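A visit to the robot kitchen at Drultatholm

I had been promising myself a trip to the student project at Drultatholm ever since my neighbour's daughter signed up for it, and in February I finally got on the early train and went. It was raining hard when I arrived, and I was very glad of the tea urn by the door and of the plate of ginger biscuits next to it (I had two, and then another on the way out).

The project is called Leltance, and it is run as an evening class with a competition at the end of it. There are 8 students this year, split into pairs, and each pair has to teach a two-armed robot one household job from start to finish. They were kind enough to let me wander between the groups all afternoon and ask whatever came into my head, and I'm afraid a great deal did.

The dishwasher pair

I spent the longest with the two who had chosen the dishwasher, partly because I have strong opinions on dishwashers and partly because they were such good company. They told me that the door had taken up far more of their term than the plates had. A door swings on its own path, you see, and an arm that pulls in a slightly different direction ends up fighting it. They had written six versions of the movement by the time I came, each with its own page in a shared notebook, and the crossings-out made lovely reading.

While we talked they had the right gripper on the lower edge of the open door, with the counter off to the left and the other arm held up on that side.
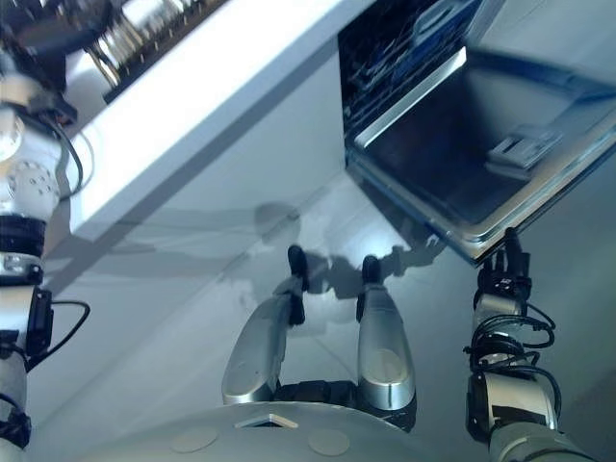
The cables and other worries

Anyone who has lived with a vacuum cleaner will feel for these students. Cables hang in loops around the right wrist and forearm, and one of the pair told me she thinks about them more than about the software. Their plan for the spring is to tidy them into a sleeve, if the budget stretches that far – they had priced one up and gone rather quiet.

The team next door, who had picked folding tea towels, were having a harder day of it and asked me to come back after five, so I did. By then they were cheerful again and showed me a towel folded into something quite respectable.

Getting there

The competition is held at Rarberg in the summer, and visitors are welcome. For the workshop itself, take the bus from the station and get off by the swimming baths, then go in at the side entrance. I had noodle soup at Khổng across the road before my train home, and I would happily make the journey again for that alone. Bring a coat, as the workshop is chilly.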